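# 去 Inbridge 看瓷窑开放日，顺便被一杯咖啡绊住了脚

十一月的一个星期三，我请了半天假，坐早班车去了 Inbridge。

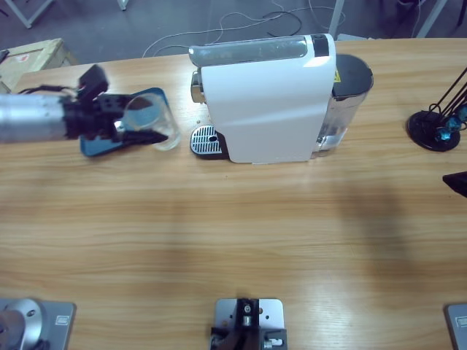

*浅色木桌，玻璃杯，蓝色杯垫，后面是白色的胶囊咖啡机。*

先交代一下为什么要去。我对陶瓷的兴趣完全是半路出家，去年在旧货摊上买了一只缺口的小碗，碗底有个看不清的戳，拿回家琢磨了好几个晚上，越琢磨越上瘾（家里那位说我这是中年危机，我觉得比买摩托车便宜多了）。后来在一个讨论区里认识了 Beca Lougher，她在 Voß 瓷厂做釉料，说厂里每年开放一次，平时不让外人进的烧成车间也能看，问我来不来。来啊，当然来！

火车晚了一点，出站的时候天还灰蒙蒙的，路边的梧桐叶子湿答答贴在地上，我拖着个有轮子的包，一路粘了好多片。从车站走到厂区大概二十来分钟，要过一座桥，桥下是条很窄的运河，水颜色有点像煮过头的茶。以前厂里的瓷土就是走这条水路运进来的，现在当然是卡车了，不过老码头的石阶还在，缝里长满了草，有个大爷坐在那儿钓鱼，我问他有没有鱼，他说没有，然后继续钓。

厂门口排了挺长的队。签到处发一张硬卡纸，上面印着当天的路线，我的号是853，吓了一跳，以为前面真有八百多个人，后来才知道号码是接着前几天的学校团往下排的。带我们这一组的是 Tahsin Nanayakkara，个子很高，嗓门也大，戴一顶毛线帽，帽子上沾着白色的泥点。他开口第一句话是：“包背到前面来，谁背后的包扫倒一块板，就是一个早上的活儿。”大家刷地一下全把包转到胸前了，我那个带轮子的怎么办呢，只好抱着，抱了一路，第二天胳膊酸得抬不起来。

## 泥

第一站是备料间。我原来以为会很脏，结果地面冲得特别干净，空气里有一种下过雨的土路的味道，特别好闻。泥料要先打成浆，过筛，再除铁，然后压滤成一块一块的泥饼，像巨大的灰白色豆腐干，一摞摞立在那儿。Tahsin 让我们每个人掰一小块捏着玩，边走边捏，说捏到手里发热、不裂了，就知道这泥是什么脾气了。我捏的那块从头裂到尾。旁边一个七八岁的小姑娘捏出了一只挺像样的兔子，我没好意思把我的拿出来。

练泥机那边声音大，他讲了什么我只听清一半，大意是泥里的气泡一定要抽掉，不然进窑以后会鼓包。另外泥饼压好了还要“陈”一阵子，就是放着，盖好，什么也不干。我很喜欢这个步骤，感觉我自己也需要陈一陈。

## 成型

成型车间是我那天待得最久的地方，差点掉队。盘子是滚压的，泥片往石膏模上一放，滚头下来转几圈，边上多余的泥像削苹果皮一样飞出来，整个过程比我打个喷嚏长不了多少。壶和带把手的东西走注浆，浆倒进石膏模里，等石膏把水吸走，壁上留下一层，再把多余的浆倒掉。道理我在书上看过好几遍了，可是站在那儿看人把模子一翻，浆咕嘟咕嘟地流回桶里，跟书上完全是两回事。

粘把手的那排工位最安静。Lutfa Rathnayake 坐在靠窗的位置，手边一盆泥浆，一支旧毛笔，把手蘸一点浆，往杯身上一按，再用湿海绵转一圈，就好了。我问她会不会歪，她说刚来的头一个月全是歪的，她妈妈家里到现在还用着一套歪把手的茶杯，谁去做客谁都拿反。我又问现在呢？她笑了笑，把刚粘好的那只转过来给我看，笔直。

她还讲了一件事我记到现在：把手要故意粘得偏一点点，因为杯身在拉坯或者滚压的时候是带着旋转的劲儿的，烧的时候泥会“想起来”，往回拧，粘正了的把手出窑反而不正。泥有记性！我在本子上把这三个字圈了两圈。

（顺便说一句，车间里是不让拍的，所以我没有把手的照片，只能靠嘴说，见谅。）

## 釉

然后终于见到 Beca 了。我们在网上聊了快一年，见面反而有点不好意思，两个人互相说了三遍“路上还顺利吧”。她的釉料室不大，一面墙上全挂着试片，指头长的小瓷条，背面用铁料写着编号。她说墙上挂着的只是一小部分，抽屉里还有，她接手的时候前任留下来2664条，其中好多编号对不上配方本，她花了两个冬天一条一条地对，对到后来做梦都在念数字。

我最喜欢的是一条绿的，绿得发灰，边缘薄的地方又透出一点点褐色。我说这个多好看呀，为什么没有卖的？她说因为这个颜色只烧出来过一次，后来同样的配方、同样的窑，出来全是青菜汤的颜色。原因猜过很多，那一批的木灰、那天的湿度、窑里旁边放的东西，到现在也没个准话。她把那条试片单独挂在一颗钉子上，旁边留着一圈空。

施釉我们每个人都可以试一次，浸釉，素坯拿稳，下去，心里数三下，上来，抖一抖。听着简单吧？我数到二的时候手滑了，坯子掉进桶里，Beca 挽起袖子伸手进去捞，半条胳膊都是白的。我那只杯子后来还是放进架子了，她答应烧好寄给我，说底下的手指印就不修了，留着。

## 窑

烧成车间一进门，眼镜就全花了，热气扑过来，走在我前面的几个人也都在摘眼镜擦。厂里主力是一条隧道窑，长60米，坯子码在窑车上，从这头慢慢推进去，从那头慢慢出来，走得慢到你盯着看根本看不出它在动。Tahsin 让我们记住一辆车上最边上的那只汤盅，等绕一圈回来再看，我回来一看，嗯，好像挪了一个巴掌的距离。

管窑的 Shafiq Dewan 师傅话不多，大家七嘴八舌地问温度、问时间，他基本上指指仪表，意思是自己看。后来有个大叔问他，有了这些表以后，还看不看火？他这才来了精神，把观火孔的小塞子拔开，让我们排队一个一个戴着深色护目镜凑过去。里面的颜色我真不知道该怎么写，比橙色白，比白色软，坯子在里面自己发着光，轮廓都快化开了。我看完往后退的时候踩了后面那位的脚，连声道歉，人家也没理我，急着往前凑呢。

厂区后面还有一座老的圆窑，砖砌的，像个胖瓶子，早就不烧了，里面可以进去站着。进去以后声音一下子变得很奇怪，自己咳一声能听见它在头顶上转。墙砖上有一层亮亮的东西，是多少年的烧制积下来的，摸上去滑滑的，像糖壳。老窑一次能装多达4000件，全靠人扛着匣钵踩梯子码上去，最上面那几层要站在别人肩膀上才够得着。我抱着我的包，仰头看了一会儿，脖子都酸了。

## 午饭和买东西

中午在厂里的食堂吃的，豌豆汤配黑面包，汤很稠，勺子插进去能站住，冷天吃特别舒服。我同桌坐了一对从 Cikitz 来的夫妻，先生叫 Sajib Munasinghe，两个人开了家小餐馆，来看盘子的。他们对盘子的讲究我听得一愣一愣的：边要够宽，服务员的大拇指才不会伸进汤里；底足要磨得好，不然一摞放上去，下面那只就刮花了；白也不能太白，太白了土豆显得脏。以后我去餐馆怕是要先把盘子翻过来看底了。

Sajib 还跟我抱怨，说他们店里有一阵子用的是一套叫 Truva 的盘子，样子很好看，方的，结果洗碗机的架子放不下，一年下来四个角没一个全的。他太太在旁边补了一句：“是他选的。”

工厂店在出口旁边，二等品按公斤卖，这个我是事先知道的，所以才带了轮子包嘛！大家都蹲在箱子前面翻，叮叮当当的。我挑了六只小碟，两只没有盖子的糖罐（打算种多肉），还有一个酱汁壶，壶嘴有点歪，倒起来反而不滴。柜台上还摆着一些没人要的盖子，各种尺寸，随便拿，我把两只糖罐举过去试了半天，没有一个合适的，最后还是顺了一个回来，现在当肥皂碟用着。

## 给想去的人

早点去，第一组人少，窑前面不用排那么久。穿旧鞋，备料间出来鞋底一圈白，回家在走廊里踩了一串印子，我被说了。里面热外面冷，外套要好脱的那种。带现金，工厂店那天刷卡的机器闹脾气，后面的人全在互相借钱。厂里没有寄存的地方，大包别带，或者像我一样，抱着。

小孩子很适合去，有一间专门捏泥的屋子，捏完可以留下来烧，邮费自己出。推婴儿车的话成型车间过不去，过道窄，要绕院子。

回去的火车上我把小碟一只一只拿出来重新包，报纸不够用，围巾也用上了。对面的一位老太太看了我半天，问是不是 Voß 的，我说是，二等品，她伸手要过去一只，翻过来看了看底，对着窗户转了一圈，说釉面上有个针眼。我说我知道。她说她家里那套也有，用了四十年了，然后给我讲她那套是怎么来的，一直讲到我下车。

我的那只掉进桶里的杯子还没寄到。Beca 说排在下一窑。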